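Member Booking and Access Guide
Section 8: Setting Up Class Passes and Recorded Sessions

Filed under: Guides > Studio Members > Passes & Booking

This section covers first-time set-up of a Nuvura class pass, booking a drop-in place, and opening the recorded library. It applies to all pass types except the corporate pass, which is handled by your employer's contact at Hakport.

Before you start, have the following ready:

– the email address you gave at sign-up
– the 11-character pass code from your welcome message
– a phone or computer with a current browser

8.1 Activating the pass

1. Open the member page and select Activate a Pass.
2. Enter the pass code. Letters and numbers only – leave out the spaces shown in the welcome message.
3. Enter your email address and select Send Link.
4. Open the link within 9 hours. After that it expires and a new one must be requested from the same screen.
5. Set a password and accept the health statement.
6. Check that the pass status reads Active.

Note: The billing period starts when the status changes to Active, not on the date of purchase. A pass bought as a gift can be left unactivated until the end of January.

Caution: Do not activate two passes under one email address. The second pass replaces the first, and unused classes on the first are lost. If you are buying for a family member, use a separate address for each person.

8.2 Booking a drop-in class

1. Sign in and select Schedule.
2. Choose a studio. Morais is the default for new members; Gremier can be set as the home studio under Profile.
3. Choose a class and check the level shown next to the title.
4. Select Reserve. The place is held once the button changes to Reserved.
5. To bring a mat from the studio rack, tick Mat Needed. Members using their own mat should leave the box clear.

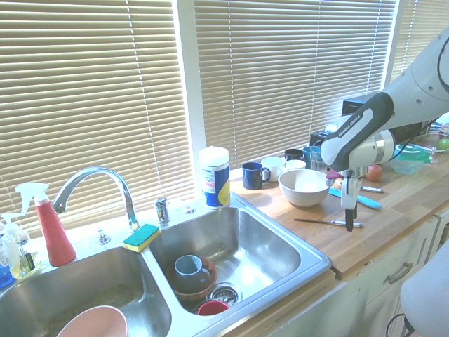
6. To cancel, open My Bookings and select Release Place. Places released before 8 p.m. on the evening before class are returned to the pass in full.

Note: A class marked Full still accepts names on the waiting list. When a place opens, the first person on the list is booked automatically and receives a message. Waiting list entries must be removed by hand if you no longer plan to attend.

Caution: Check-in closes when the warm-up begins. Late arrivals are not admitted to strength or jump classes. Stretch and recovery classes admit late arrivals at the instructor's discretion.

8.3 Opening recorded sessions

Recordings are included with every active monthly pass. They are not included with single-visit passes.

1. Select Library from the main menu.
2. Filter by length, level, or instructor. The filters can be combined.
3. Select a recording and wait for the preview to load.
4. Select Play. On a slow connection, lower the picture quality in the player settings before starting.
5. To keep a recording on your list, select Save. The list holds 200 items – older items must be removed before new ones can be added.

Clear enough floor space to lie down with both arms extended. For sessions with bands, check each band for splits or thin spots before use and discard any that are damaged. Stop the session if you feel dizzy, faint, or have chest pain.
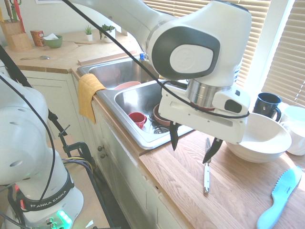 MORAIS STUDIO, January

8.4 Changes to this section

The following items replace the instructions in the previous edition.

– Waiting list messages are now sent by text as well as email. To receive email only, change the setting under Profile > Messages.
– The prenatal and postnatal classes taught by Olga Torres are listed under their own heading in Schedule. Existing bookings were moved and do not need to be made again.
– Requests to freeze a pass go to Abílio Arruda at the Morais front desk. State the first and last day of the freeze. Classes cannot be booked while a freeze is in effect, but the Library stays open.
– Locker codes are no longer printed on the booking screen. Collect the code at check-in.

Related sections
Section 7: Choosing a Pass Type
Section 9: Freezing, Transferring, or Ending a Pass
Section 11: Band and Mat Care
Studio Rules for Guests

Nuvura Member Services | Contact the front desk | All rights reserved | Back to top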